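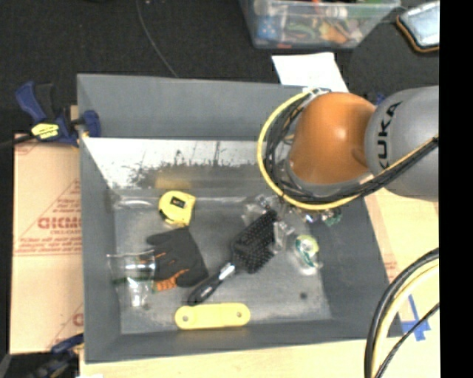

Wilmer Nina says the hardest part of the Saturday shift is the first hour, when the donations come in faster than anyone can sort them, and that after that it settles into a rhythm and the day goes quickly. Anyone applying should know that going in. The first hour is loud, the loading door is open in all weather, and you will be on your feet.

Renlow Reuse is hiring a Sorting and Pricing Associate for our Skumberg Road store. This is a part-time, year-round position with set days. We are looking for one person to start as soon as possible.

About the store

Renlow Reuse sells secondhand household goods: kitchenware, small tools, toys, lamps, linens, picture frames, and the odds and ends that people clear out of drawers when they move. We do not take furniture, mattresses, car parts, or large appliances. Everything we sell is donated at our own door or picked up from the drop-off point at Achari Plaza. Last October, our busiest month, we logged 2,313 drop-offs between the two.

The store has 14 employees. Sorting takes place in the back room, and the person in this job will spend most of the shift there, with some time on the sales floor restocking shelves.

What you will do

Receive donations at the back door and give receipts to donors who want them.

Sort mixed household items by department. Set aside anything broken, recalled, or missing parts.

Wipe down and test items before pricing. Plug-in items go to the test bench and are not priced until they have a green tag.

Price items using the store guide. The guide covers most of what comes in. For anything it doesn't cover, ask the shift lead.

Move priced goods to the floor and rotate out stock that has been on the shelf longer than 3 weeks.

Break down boxes and take cardboard and scrap metal to the recycling area at the end of each shift.

Tell donors, politely, when we can't accept something. This comes up every day and some people are not happy about it.

What we need from you

You must be at least 18. You must be able to lift 40 pounds and stand for most of a six-hour shift. You need to read and write English well enough to follow the pricing guide and fill out receipts. A second language is helpful, and please mention it if you have one.

You do not need retail experience. If you have worked in a warehouse, a kitchen, a thrift store, or a library, that is useful to us. So is knowing one thing well, such as cookware, hand tools, or board games. We regularly get items that are worth more than they look.

A driver's license is not required for this position. The Ditska Avenue bus stops one block from the store.

Hours and pay

The schedule is 24 hours a week: Tuesday, Thursday, Friday, and Saturday. Shifts run from 9:00 a.m. to 3:30 p.m. with a 30-minute unpaid lunch. Saturdays are required. If you can't work Saturdays on a regular basis, please do not apply for this opening.

Starting pay is $18.25 an hour, with a review after six months. Part-time employees earn paid sick time from the first day and paid vacation after 90 days. You also get 30 percent off anything in the store. Employees may not buy an item until it has been on the floor for one full day.

We provide gloves, aprons, and safety glasses. You supply closed-toe shoes. Sandals and canvas slip-ons are not allowed in the back room.

Training

Your first two weeks are paid training. You will be paired with another sorter and will not be asked to price on your own until the second week. The training covers safe lifting, the recall list, the test bench, and how to handle sharp or unknown items.

How to apply

Pick up an application at the front counter or write us a short letter with your name, phone number, work history, and the date you could start. One page is plenty. Bring it to the store during open hours or mail it to Renlow Reuse, 418 Skumberg Road, Attention: Hiring.

Applications are due by the close of business on Fri 18 May. We will call everyone we want to interview during the following week. Interviews take half an hour and include a short walk through the back room, so wear shoes you can work in.

Please do not call the store to check on your application. The front counter doesn't have that information.

Renlow Reuse is an equal opportunity employer. If you need an accommodation to apply or interview, tell the front counter or include a note with your application.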